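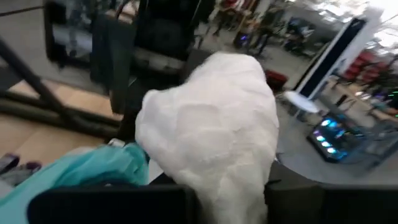
2 min read

Sunday, January 26, 2020
By Charmaine Oosthuizen

Cloth handling papers should report the bad starts

I read a lot of papers on robots that handle cloth, and most of them begin with the towel flat on the table. Ours did too, until November. I now think that habit does more harm to the field than any weak gripper.

A crumpled white heap has no corners you can find from above. From the wrist camera it is folds and shadow, and if a second cloth is lying against it, the program first has to decide where one ends and the other begins. A flat start skips all of that. The success rate that comes out is a number for folding, and readers take it as a number for laundry.

When Meenakshi Pal reran our Wenatham trials she dropped the cloth from the same height each time and left it however it landed. We had trained on 800 grasps. Out of 149 dropped starts, the old policy got to a held corner in 21. We had been proud of that policy.

Some people at Joubert told us this was unfair to the method, which was built for flat cloth. Fine, but then the title should say flat cloth.

I would ask reviewers for 2 things. Make authors state how the cloth was placed, and by whom. And make them print the failures with the wrist view at the moment of closing, because a side view hides whether the fingers have one layer or four. We will do this for the Balier results in the spring, and I expect the numbers to look worse than last year's.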